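June
By Olga Cabello

I got to Bravo ten minutes early and Paston was already in the back booth with two coffees in front of him, both of them his. He'd been up since 4 with the bakery order, he told me, and he planned to drink them one after the other while we talked. So I went and got my own, and by the time I sat down he was halfway into a story about a walnut tree.

If you live anywhere near Clorkden you've probably eaten something Paston had a hand in. He ran the kitchen at the old rail hotel for years, then quit (his word is "escaped") and started throwing suppers in people's yards, barns and once a car wash. Now he's written a cookbook, and it's a funny one, full of arguments with himself in the margins.

I asked why a cookbook, when he's been telling me for ages that he hates recipes.

"I hate following them," he said. "I like reading them. My aunt had a drawer full of them on the backs of envelopes, and half of them didn't say how long to cook anything. It'd say 'bake till right.' I learned more from 'bake till right' than I did in school."

The book has 68 recipes, and he tested every one of them at home on a stove with a broken burner. He's very proud of the broken burner! He thinks most cookbooks get written on stoves the reader will never own, and then the reader blames herself when the onions burn. I said that sounded like me. He said it sounded like everybody.

We got onto beans, and I have to warn you that we stayed on beans for a long time. Paston soaks his overnight with salt, which my grandmother would have slapped him for. He says the salt softens the skins and he doesn't care who's mad about it. There's a whole chapter, with a brothy white bean thing I've made twice now, the second time with way too much lemon (my fault, I doubled it by mistake and ate it anyway).

"People want a cookbook to show them the party," he told me. "I wanted to write down a regular night. You're tired, there's half a cabbage, somebody's asking when dinner is."

The first printing was 3,000 copies, done by Brirkik, a small press that had mostly put out poetry before him. I wondered how that went and he laughed for a good while. They kept cutting his commas. He kept putting them back. In the end they met someplace in the middle, and he got to keep a long rant about store-bought broth that I think is the best page in the book, even though I disagree with it and told him so.

He was 36 when he left the hotel, and I asked if he'd been scared. He moved his spoon around a little before he answered.

"Sure. I had a good knife and a bad car. But I'd stopped tasting things. I was sending out plates and I couldn't have told you if they were any good, I was just watching the clock. The first supper I did on my own, I burned the rice, and I stood there eating the burned part out of the pot, thinking, well, this is pretty nice."

Burned rice is in the book too, page and all, with tomatoes and a fried egg. You cook it low, you leave the lid alone, and you wait for the smell to go nutty. He wouldn't give me a time. I pushed. He said, "Till right," and finished the second coffee.

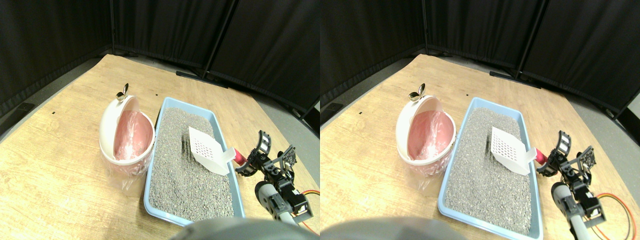
Marlene wrote in to say she has salted her bean water all her life and never had a tough one, but she'd still like somebody to print a cooking time for that rice.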